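Section 9: Setting Up the Brick Table

This section covers the baseplate, the row of four large bricks and the window tower. It applies to the Breleddale table set. If you have the older Prestton set, the steps are the same but the baseplate may be a different size.

Revised 12/4/25. Questions about this section go to Beverley Lockyer, Stonis workshop desk.

9.1 Before you start

You will need:
One gray studded baseplate
Four large bricks (pink, white, orange-peach, red-pink)
A handful of standard bricks for the tower and for building
A soft dry brush
A clean cloth

Keep the printed bricks away from heaters and sunny windowsills. They can warp, and a warped brick will not line up with the others.

9.2 Laying the baseplate

1. Clear the tabletop and wipe it with a dry cloth. Grit under the plate will scratch both surfaces.
2. Lay the baseplate flat, studs up. Leave a strip of bare table along the front so you can rest your wrists while building.
3. Press down on each corner in turn. If one springs back, lift the plate and check for a stray brick underneath.
4. A slight curve in a new plate is normal. Turn it studs down on a flat surface overnight with a few books on top, then try again.

Caution: Do not tape the plate to the table. Tape lifts the finish and leaves a residue that is hard to get off the underside.

9.3 Placing the row of four

The large bricks stand in one line along an edge of the plate. They serve as the color key for sorting, so keep the order the same each time.

1. Start with the largest brick, the pink one. Set it at the front end of the row with its open top facing up.
2. Put the white brick behind it.
3. Put the orange-peach brick behind the white one.
4. Finish with the red-pink brick at the far end.
5. Look down the row from the front and nudge any brick that is out of line. 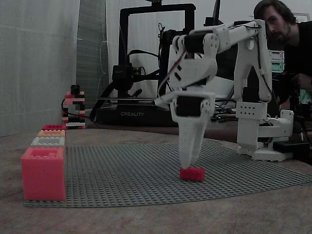
Fig. 9-1. Row of four along the edge of the baseplate, with a small red brick on the studs. Window tower behind.

Note: The pink brick may overhang the edge of the plate a little. Leave it if it stands steady.

Note: Under a warm lamp the pink, the orange-peach and the red-pink are easy to mix up. Check them in daylight, or go by size.

9.4 Seating small bricks

Small bricks should go straight down onto the studs. Most loose builds come from bricks that were pushed in at a slant.

1. Hold the brick by its two long sides.
2. Lower it until you feel the studs touch the underside.
3. Slide it slightly until it drops into line with the grid.
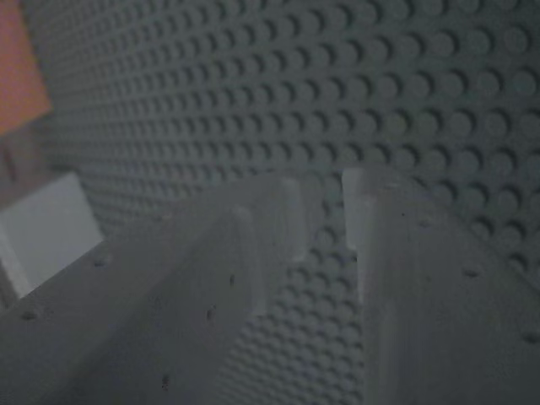 4. Press straight down with even pressure until the brick stops moving.
5. Run a fingertip along the bottom edge. A gap on one side means the brick is riding on a stud and has to come off and go on again.

If a brick refuses to seat, look inside it for lint or print debris. The Coutinho bricks in the spare bag are a tighter fit and need a firmer push - try them near the middle of the plate, where it flexes least.

To remove a brick, rock it gently along its long side and lift. Do not pry with a knife or screwdriver.

9.5 Sorting to the row

1. Tip out no more than 20 small bricks at a time.
2. Pick up one brick and match it to the nearest color in the row.
3. Set it down next to the large brick of that color, or inside the pink one if its color is pink.
4. Put black bricks to one side. They belong to the tower.

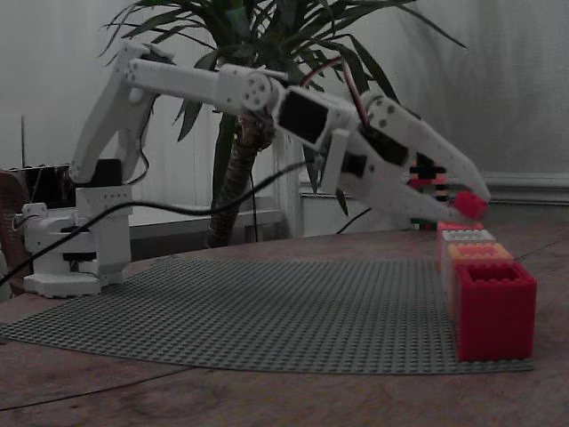 5. When the batch is finished, check each group for strays before tipping out the next one.

Keep the tops of the large bricks clear during sorting. A small brick left on the studs is easily knocked off and ends up on the floor.

9.6 The window tower

The tower is built from small bricks in layers, with an opening through it like a window. It stands off the plate, toward the back of the table on the left.

1. Build the bottom layer and press it together on the bare tabletop.
2. Add layers up each side, changing color as you go.
3. Bridge the top with longer bricks.

Caution: Route cables around the tower where you can. A tug on a cable resting against it can pull the whole stack over.

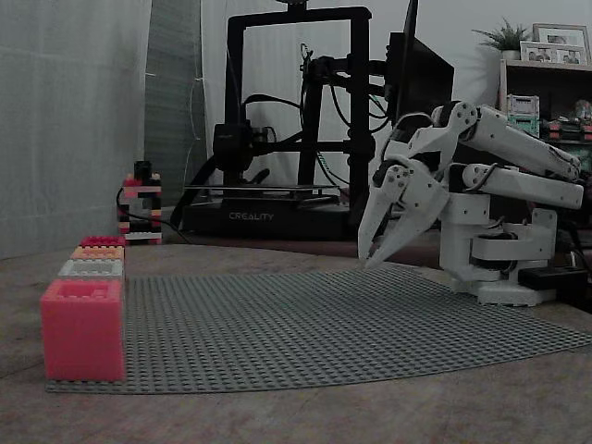

Fig. 9-2. Finished layout: row of four along the left end of the plate, tower farther back near the wall.

9.7 Care

Brush dust from between the studs every 2 weeks. Work along the rows, then across them. Wash the baseplate in lukewarm water with a drop of dish soap and let it air dry standing on edge. Do not put the plate or the printed bricks in a dishwasher.

For replacement bricks, see the parts list on page 87.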